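4.2 Grasping of rimmed vessels

Clearing a table remains a demanding test for household manipulators. Cups and mugs vary in wall thickness, and their handles restrict the directions from which a two-finger gripper can approach. The Pemanar task set, described by Lodhi in an earlier report, treats the rim as the preferred contact region. We adopted the same convention and trained the Judov controller in simulation on 1000 generated table layouts, of which 21 were held back for evaluation.

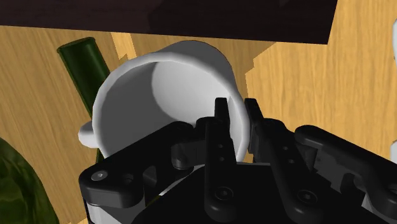
Figure 3. Simulated rim grasp on a white mug, viewed from close to the gripper. A green glass bottle lies partly behind the mug.

The controller completed the task in 19 of the held-back layouts. Both failures occurred during transport, when the vessel rotated between the fingers and its base struck a neighbouring object. Grasp closure alone is therefore a poor measure of readiness for domestic work. Labour savings in a home or café kitchen would depend on reliable placement as well, and on behaviour with wet or greasy surfaces, which the present simulator does not model. These conditions are left to the physical trials discussed in Section 5.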